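26 November 2019

Got to the Nastdale office early because the heating was out yesterday and I wanted to find out before everyone else whether it was back. It was. Made coffee, moved my coat off the radiator when it started to smell, and sat down with the rule sheet.

The sheet has been my job since June. When I started on it, it was a page and a half of notes that different people had added to, in different pens, and some of it contradicted the rest. One line said to throw out any take where the object slipped. Another, further down, said to keep them all. Both had been followed, depending on who was at the table, and that is how we ended up with a batch for Drendier that had no slips in it at all and another that was full of them. Drendier noticed before we did. They were polite about it.

The new sheet has six rules. I had more, but I cut them down because people read six and skim anything longer. This is what it says as of tonight, copied out so that I have it somewhere other than the work drive.

One. Check the markers before the first take and again after lunch. Look at every face of the block on the gripper and at the patches farther down. If a corner is lifting, or there is a smear across the pattern, stop and fix it. Do not press a lifting corner back down with your thumb and carry on.

Two. Tie the cable back so it can't catch on anything at the full reach of the arm. Move the arm through its whole reach once, slowly, before you record.

Three. Anyone can call a stop, for any reason, and the person working the gripper stops at once and opens the fingers only when the object is resting on something.

Four. Keep every take, including the bad ones. Mark it in Dai as good, failed or interrupted. Do not delete.

Five. Do not tidy the table during a batch. If something falls, note it and leave the rest as it is.

Six. Nobody reaches into the work area while the gripper is live. If your hand has to go in, the gripper goes off first.

I am happy with one, two, three and six. Four and five are where the arguments are.

The argument about four went on for most of the morning. The case against keeping failed takes is that they cost storage and that somebody has to label them, and labeling a failure takes longer than labeling a success. I don't dispute either of those. My side of it is that a person standing at the table is a bad judge of what a failure is. If the fingers close on a piece of fruit and it rolls and they close again and get it, one person calls that a good take and another calls it a failed one and a third deletes it out of embarrassment. If all three recordings still exist, we can decide later. If one of them is gone, we can't. We left it that rule four stays, and that Dai should get a short text box next to the failed button so people can say what went wrong in their own words. I asked for the box to be optional. If it's required, people will type a full stop and move on.

I also want a written meaning for "interrupted." At the moment it gets used for phone calls, for fire drills, for a flat battery, and for somebody changing their mind about which object they were going for. The last one isn't an interruption. I'd call it a failed take, or maybe it needs its own word. I wrote down "changed target" and will see if anyone objects.

Rule five came up after lunch. It reads as if I like a messy table, and I don't. What I don't like is the table getting neater over a batch without a record of it. Early in the day things are wherever they were put, bunched up and a bit awkward. By the end, without anyone meaning to, the objects have been set apart from each other and turned so that they are easy to pick up. People are helpful. They see the gripper having trouble and next time they set the thing down a little better. I did it myself in the summer and only saw it when I went back through my own recordings. The takes look great and they don't tell you much.

So the rule is that the layout gets set at the start, from the layout card, and any change goes in the notes. The card for this week calls for fruit, with a basin on the table as the place to put it down. Somebody asked whether turning a banana around counts as a change. I said it does. It was not a popular answer, but with a banana the direction matters more than with almost anything else we use. You come at it from the stem end or the middle and it's a different job each time.

Which brings me to food. There was nothing in the old notes about food and there is only a footnote in the new ones. I think it should be longer. Fruit changes over a day. It warms up, the skin softens where it has been gripped, and by late afternoon you are picking up a different object from the one you started with, even if it's listed in Dai under the same name. My footnote says to swap any piece when the skin breaks, to write down the swap, and not to eat anything that has been in the gripper. I put the last part in because it has come up. The fingers get wiped down with cleaner and I don't want to be the one who has to find out what is in it.

We have no agreed number for how many grips a piece of fruit is good for. I could make one up but I'd sooner not put a number on the sheet that I can't back. For now it stays as "when the skin breaks" and people use their eyes.

In the afternoon I sat in on a batch. A batch is 100 takes. I try to do this once a week with the sheet in my hand and check what people do against what it says, and I try not to say anything while it's going on. Mostly it went the way it should. The markers were checked. The cable check was skipped, and when I brought it up at the end I was told it had been done yesterday. I can see why that seems reasonable, since the table hadn't moved overnight. But the chair had, and the cable goes past the chair. I have changed the wording to "at the start of every session, even if nothing has moved." It's longer and a bit fussy. Fine.

One stop was called, for a sneeze. It was called properly and the fingers stayed shut until the object was down. I was pleased about that one. The first version of rule three only said "stop at once," and what people did when they heard "stop" was let go. We dropped a jar that way. Letting go feels like stopping, but for whatever is in the gripper it's the opposite.

Something I noticed and haven't worked out yet. People work faster when I'm watching. I had expected them to be slower and more careful, but they hurry, probably to get it over with. If that's so, then my weekly visits are making the recordings slightly worse on the days I do them. I could watch from the next room through the glass, though that feels like spying. Or I could sit in on every batch until they stop caring. I don't have the hours for that.

Drendier called at four. They wanted to know if our rules match any published standard. I told them what I always tell people, that the big safety standards are written for machines that move under their own power near people, and that some of it carries over to our table and a lot of it doesn't. The stop rule and the hands-out rule come from that way of thinking. The ones about keeping takes and leaving the layout alone are more like what you'd find in a lab notebook guide. They asked if they could have the sheet to use on their own site. I said I'd have to check with Omesent but that I didn't see why not. It's one page and there is nothing secret in it. I'd like it better if they sent back whatever they change.

They also asked who signs off a batch. At the moment it's whoever ran it, and that is a gap. I said we would move to 2 sets of initials, one from the person who ran it and one from someone who was not at the table. I hadn't cleared that with anyone before I said it, so that is tomorrow's first conversation.

Things to do:
– reword rule two and print it
– ask for the text box in Dai
– write down what "interrupted" means
– longer note on fruit
– find out about the second set of initials before Drendier does
– new marker patches, the last sheet was printed too light and the black came out gray

Left at 6. The bus was late and I stood there working on the wording for "interrupted" on the back of a receipt, and I can't read half of it now. Had soup. The kitchen light is buzzing again and I should call about it, but I'll do it on the weekend.

I'm going to keep one exchange at the back of this entry, the way I've been doing, because new people keep asking the same things and I'd like to have my answers in one place. The one for today came up at the end of the batch.
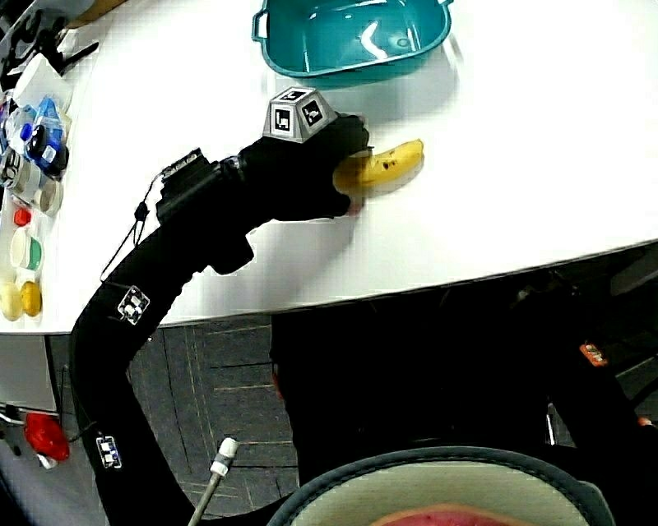

Should a failed take be repeated right away, with the object put back where it was?

Record the failure first, mark it in Dai, and then go on to the next take with the object wherever it ended up. If you put it back, you've changed the layout by hand, and that has to go in the notes. The only time to put something back is when it has left the table or rolled out of reach – then place it at the spot on the layout card and write down that you did.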